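Workshop notebook, Lellalik basket line
April, entry opened 9:40 a.m.
Entered by: Liv Ekström

Purpose of entry

To record the assessment of the small yellow oval basket (stock reference 711) ahead of the spring order, together with the outstanding questions on colour, rim finish and packing. Colleagues in the Wallesby store are asked to read the section on rims before unpacking any further cartons.

Background

The Lellalik line was taken on last year as a table basket for bread, wrapped sweets and small bathroom goods. Three shapes were offered: round, square and oval. The round basket has sold steadily. The square basket was withdrawn after the corners were found to open up under light handling. The oval remains under review. The present order, if confirmed, will be for 800 pieces, to be divided between Wallesby and the Wallin counter in proportions still to be settled.

The maker's sheet gives the weave as a narrow flat strip for the body and a heavier cord for the border. The sheet does not name the fibre of the cord. A request for this information was sent in the first week of the month and has not been answered. Until it is, the tag should say "woven basket" and nothing more.

Form and weave

The oval is shallow and long for its width. It sits well in the centre of a table and does not hide what is put in it. The strips of the body are thin and closely laid, which gives the sides a fine rib under the finger. On the sample from the first carton the rib is even all the way along both long sides and slightly crowded at the two ends, where the weaver has had to bring the strips around the curve. This is normal for an oval and is not to be marked as a fault.

Orange strands are carried through the yellow of the sides in both directions. They are decorative and do not appear to bear any load. On two pieces from the carton a strand had lifted near the base and was pressed back with the flat of a bone folder. No adhesive was used. Both pieces were put back with the others and will be looked at again next week.

The base is edged with a band a little darker than the side strands. The earlier version had no band, and its lower edge wore pale within a season on the display shelf. The change is an improvement and should be kept.

Rim

The border of overlapping loops is the feature customers remark upon, and it is also the part most likely to be damaged before sale. The loops interlace around the whole opening and stand up from the body in a row of small arches. They are firm when new. If baskets are nested, the loops of the lower piece take the weight of the one above and flatten within days. A flattened loop can be eased back once with damp fingers, but it does not hold its shape as well afterward.

The following applies from today:

Oval baskets are not to be nested, whether on the shelf or in the carton.
Each basket is to be set down on its base. It should not be turned over to dry or to be dusted.
Dusting is to be done with the soft brush, working from the inside of the loops outward.
Tags are to be tied through the side weave and not through the border.
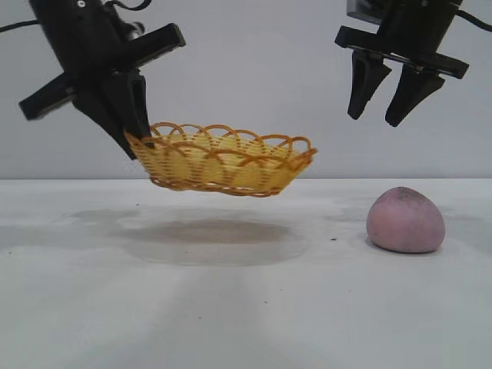 On the question of lifting, the previous entry advised that the baskets be carried from underneath with two hands. This is sound practice for a filled basket. For an empty one it is slower than it needs to be, and staff at Wallesby have been picking them up by the rim in any case. The weight of the empty basket is slight, and a light hold on one side of the rim is acceptable provided the loops are not squeezed together. A filled basket must still be carried from below. The wording on the shelf card will be changed to match.

Colour

The yellow is strong and clean. Under the counter lamps at Wallin it looks warmer than it does by the window, and the orange border then stands out less. I compared three pieces from the first carton with two from the second at the north window shortly before noon. The second carton is a shade lighter in the body. The border cord is the same in both. I consider the difference acceptable for pieces sold singly. It would be noticeable in a pair, and pairs should therefore be made up from one carton only.

The pale tabletop in the sample room is a poor ground for judging the inside weave, as it throws a good deal of light back up. The grey felt should be laid down for the next comparison. It was last seen in the plan drawer under the ribbon stock.

Use with the pink ball

Laltia has proposed selling the oval as a ready-filled item for the spring table, with small coloured shapes inside. The pink one, which is nearer to an egg than to a true ball, is the most suitable in colour. Pink against the yellow is cheerful without being childish, and the orange loops hold the two together. The green was tried last year with the round basket and looked heavy.

The number of shapes per basket is not decided. My own preference is for a low fill that leaves the loops clear. Anything piled above the border will roll out when the basket is picked up by one side. Shredded paper would steady the contents, but it catches in the weave and is tedious to remove. Folded tissue is to be tried first, in white.

Packing

The current carton holds the baskets in two layers with a plain card between them. The card rests directly on the borders of the lower layer. A divider with taller walls has been requested, so that the upper card is carried by the walls and does not touch the loops. The supplier's minimum run for dividers is 100, which is more than this order requires, though the remainder could serve the round basket if the cell size is kept. Measurements for both shapes are to be taken together before the drawing is sent.

Matters outstanding

Fibre of the border cord: awaiting reply from the maker.
Lifted strands: second look due next week.
Divider drawing: to be prepared by the undersigned.
Tissue trial: Wallesby to supply the paper.
Split of the 800 pieces between the two counters: to be raised with Wallin once the window display is agreed.

Added 3:15 p.m.

Wallin has telephoned to ask whether the oval can be supplied with a handle. The maker has offered one in the past, fixed at the midpoint of each long side. I have replied that a handle would need to be anchored below the border, in the body of the weave, and that we would want to see a sample before giving a price. The handle would also rule out the present carton. No change is to be made to the spring order on this account.

L. Ekström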